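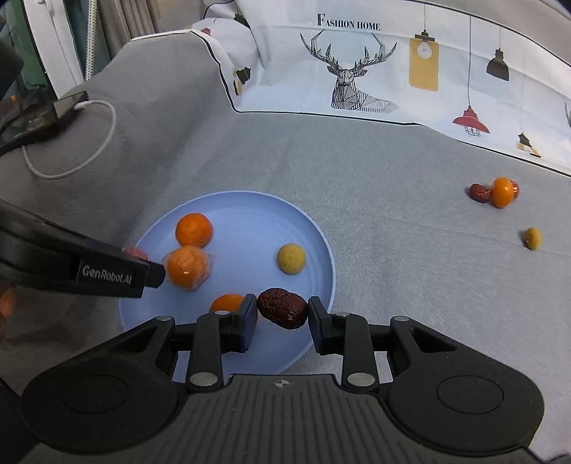

Jujube tea for sleep - does it do anything?

hanangate34
My sister-in-law swears by a tea made from dried jujubes, says she's out cold 20 minutes after a mug. I'm on my second bag and sleeping exactly as badly as before. Is there anything to this or am I just drinking hot sugar water?

Brallex
Hot sugar water, mostly. The sleep studies people link to tend to be on the seeds, and you're throwing the seeds out. Or buying them pitted.

min_424
Not so fast. I simmer the whole fruit, pit and all, for 2 hours and I do feel calmer after. My grandmother did it every night in October when the new crop came in.

Brallex
You'd feel calmer after 2 hours of anything simmering. Try it with plain hot water for a week and tell us.

min_424
I don't need a trial to drink tea.

wesolska
Can we talk about the price? The shop near me wants $34 for a bag labeled "premium grade." Grade according to who? I bought it once next to the cheap ones and couldn't tell them apart in a mug.

hanangate34
Mine were the cheap ones, so maybe that's my problem lol

wesolska
It isn't. Bigger fruit, nicer bag, same tea.

tallpines
Disagree on that. Cheap ones can be dry as cork. Good ones are wrinkled but still have some give when you squeeze them. For baking it matters a lot. For sleep, no idea.

Brallex
That I'll buy. Texture is real. "Used for over 1,000 years" on the label is not evidence, people used leeches too.

min_424
Doctors still use leeches.

hanangate34
OK so nobody has slept better except min. I'll finish the bag in oatmeal and quit coffee after 2 pm - should have tried that first

tallpines
Chop them small and watch for bits of pit, even in the pitted ones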